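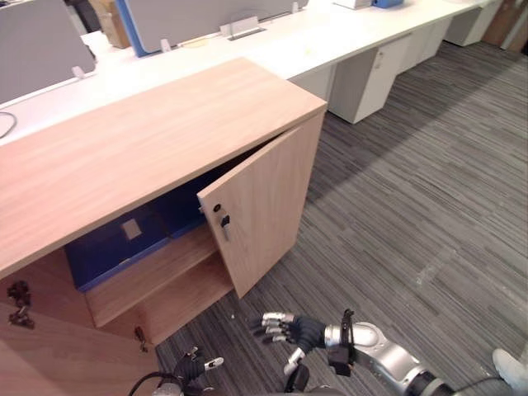
# Records Storage and Retention: Frequently Asked Questions

Last updated 2021-08-22

These answers are for staff at the Drevuddale and Canska offices. If your question is about payroll files, ask the payroll desk first, as they keep their own schedule.

## What counts as a record?

Anything that shows a decision, a payment, an agreement or a complaint. Signed letters, invoices, meeting minutes and site reports are all records. Drafts, duplicate copies and catalogs from suppliers are not, and you can recycle them when you are done with them.

## How long do I keep paper files?

It depends on the type:

- Invoices and receipts: 5 years after the end of the financial year
- Contracts: 15 years after the contract ends
- Visitor sign-in sheets: 14 days
- Minutes: permanently

If a file holds more than one type of record, keep the whole file for the longest period that applies.

## Can I keep files at my own desk?

Yes, while you are working on them. Once a matter is closed, move the file to a lockable cabinet or send it to the records room. Anything with home addresses, bank details or medical information has to be locked up overnight, whether the matter is closed or not.

## Who holds the spare keys?

Spare keys for Drevuddale are with the front desk. Canska keeps its own in the office safe. You sign for a spare when you take it and again when you bring it back.

## I lost a cabinet key. What now?

Tell the front desk the same day. They will open the cabinet with the spare and order a new lock if the key does not turn up. There is no charge to your department for the first replacement.

## How should I label a storage box?

Put one label on the short end. Write the department, the type of record, the first and last dates, and the date the box can be destroyed. Leave names of clients off the outside. Form 94 has a blank label you can print and cut out.

## How do I send boxes to the records room?

Fill in Form 94, keep a copy, and put the original inside the box on top of the files. Collections are arranged by email. Boxes without a form are sent back.

## How do I get a file back?

Email Zamfira Hodoroagă in records with the box number and the name of the file. If you do not have the box number, the department and the year will usually be enough to find it.

## Do scans replace the paper copy?

For invoices and receipts, yes, once someone has checked that every page can be read. For contracts we still keep the signed original.

## When are old files destroyed?

Every January. Department heads get a list beforehand and can ask for a box to be held back. Files connected to an open claim or audit are never destroyed, even if the date on the label has passed.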